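Filed under: Small Business News | Money & Admin

Skikport now talks to Drolance, so sales invoices can land in your ledger without anyone retyping them. We have wanted this since May, mostly because we were the ones retyping.

The link covers quotes, invoices and credit notes. Expense claims come next, once we agree on what counts as lunch. In testing, the Flokitstead office pushed through 1,067 invoices and had to fix 2 by hand — both ours, both typed late.

Switch it on under Settings, then Connections. Old invoices stay put unless you ask.
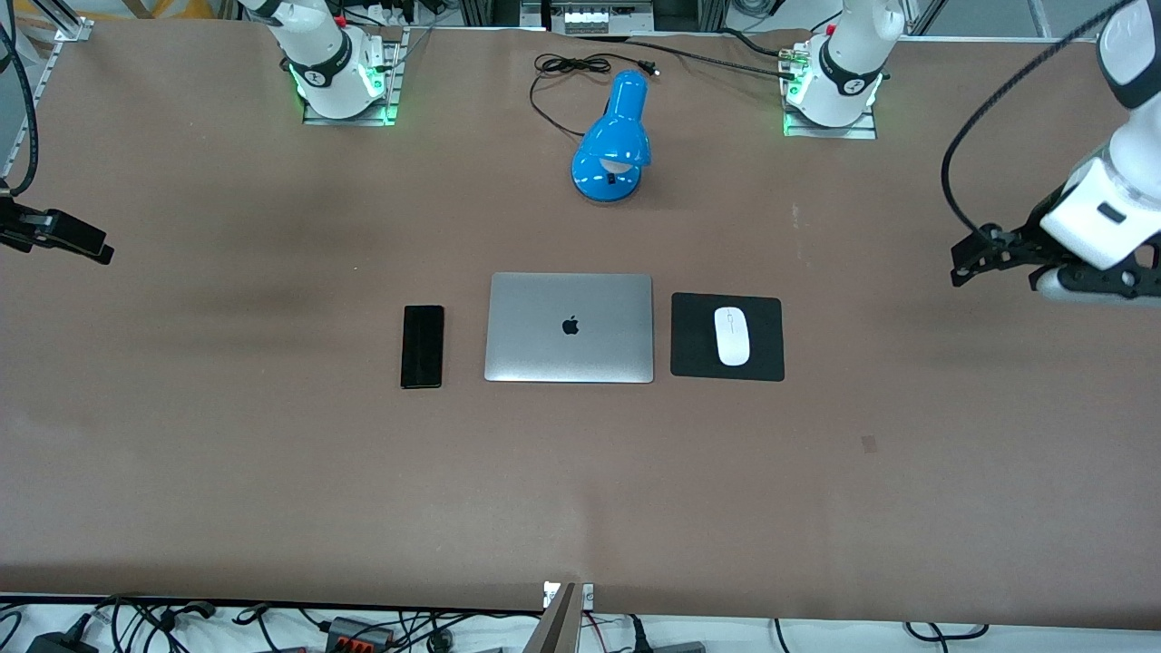 Laptop, phone and mouse, with a blue desk lamp.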